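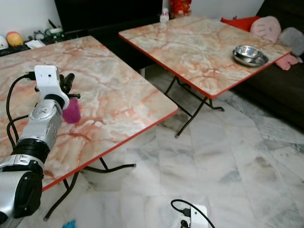

The folding tables, with the steel bowl on the far one and the cushions piled up on the sofa.

Two Tables and a Steel Bowl: Our Front Room in February
Gallery by Dagný Baldursdóttir

Welcome back to the house pages, and thank you to everyone who wrote in after the hallway gallery (I'm still working my way through the messages, so please be patient with me!). A good many of you asked about the front room and how we manage to eat, play, sort the mail and have people over without a proper dining table. The short answer is folding tables. The long answer is the rest of this page, and those of you who know me will have put the kettle on already.

We moved to Ikley from a much bigger place on Gestel Road, and the old dining table simply wouldn't go around the turn in the stairs. We sold it to a very nice family, ate off our laps for most of a winter, and then one afternoon I came home from Estska with a square folding table under each arm and a sore back to show for it. I'd only gone in for light bulbs.

The tabletops

I know that marble pattern isn't for everybody. My sister thinks it looks like strawberry ice cream that somebody left out, and I can see what she means, but I was sold on it in the store and I still am. There's pink and cream in it and a good warm orange running through, and then the thin red edge finishes it off the way piping finishes a cushion. Against our floor, all white and gray marble tile that came with the house, it cheers things up no end on a dark day.

The black legs cross over underneath and splay out, so you do learn to mind your ankles. We don't push the tables together unless we're feeding a crowd. I like a gap between them, wide enough to walk through sideways, and whatever has gone down the gap is generally easy to get back. You'll see something bright purple-pink down there, low between the red edges, and the steel bowl sitting up on its plate on the right-hand table.
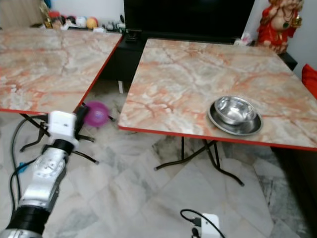 The steel bowl and its plate

The bowl and the plate were never sold as a pair. The bowl came from my mother's kitchen and the plate from a market stall in Hjaltested, where I paid 282 for it after a long conversation in two languages (I still believe the man threw in a discount for my pronunciation). The plate is wider than the bowl, so there's a rim of shiny steel to spare on every side, and that rim is where the olive pits go, and the orange peel, and the spoon you don't want to lay on the table.

Steel suits us. It doesn't mind being knocked, it wipes clean, and it goes from dough to popcorn to salad without holding a grudge. If I could take 3 things out of this house in a hurry, the bowl would be one of them, and I'd have to think hard about the other two.

Over by the television

Turn toward the other wall and there's the big black television, with the long dark cabinet below it. The cabinet was meant to be kept clear. I had a plan for a lamp and a plant and possibly a tray! The left side has since gone over to the toys, the red and orange and white balls and the little figures, and the tissue farther along the top is very much part of how we live, too. Out in front, the steel bowl is on its plate near the edge of the table, with a small magenta bowl tipped up beside it in the air, and I do think that color next to the pink tabletop is a happy accident.
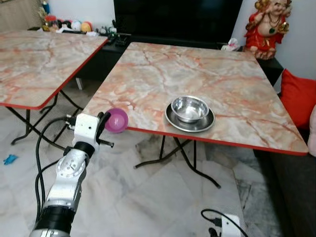

When the grandchildren come, the arrangement changes again. One table goes to drawing and the other to food, and there's a rule about keeping the two apart that lasts until the first biscuit. We once had 9 of us in that room for pancakes, with the grown-ups on the sofa among the plush cushions and the children standing, and I'd do it again tomorrow. A neighbor asked me whether I wouldn't prefer a nice extending table, and she showed me one she liked that cost well over 1,000. It was handsome, I'll give it that. It would also have been there all day, every day, and I like being able to fold the furniture flat and have a floor to dance on.

The floor

Last of all, the tiles, by popular request. They're mostly white with the palest gray, a touch of beige along the thin joints, and now and then a darker vein that wanders off across the stone like smoke. 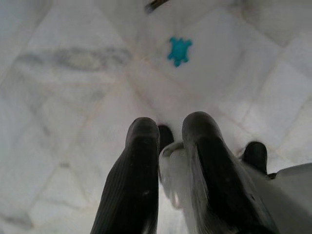
I mop with warm water and a drop of plain soap, wrung out well, and go over it afterward with an old towel under one foot. In the colder months we put a rug down by the sofa in the evenings and roll it up again before breakfast. The kitchen gallery is next, as soon as I've cleared the windowsill, and if any of you know where I can find rubber tips for folding table legs in a size that fits, please write to me through the contact page.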